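Bathroom counter reset, part 1. One small vanity, one sink, and a rule that only things used every day get to stay out. Mine are lined up on the left: pink-cap bottle, teal cup, round tin.
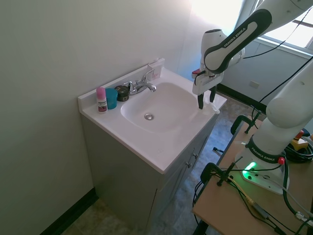

How often do you wipe the counter down?
Every night at 8, with a damp cloth and a drop of dish soap.

Part 2. Everything else goes in a Palwood bin under the sink. Spare toothpaste in front, refills in back.

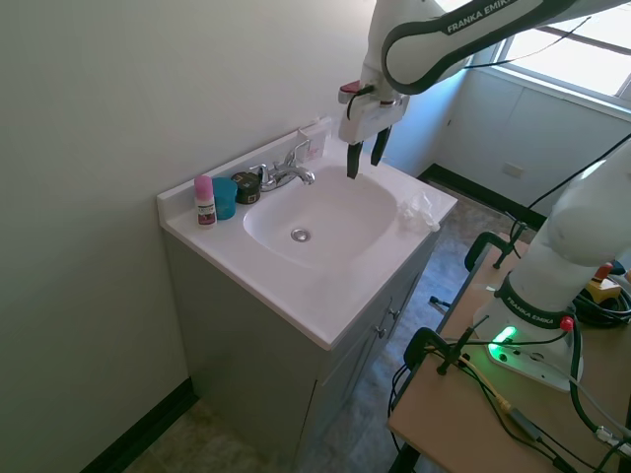 The bin gets sorted in December and again in June. It takes me 30 minutes. Part 3 will be towels.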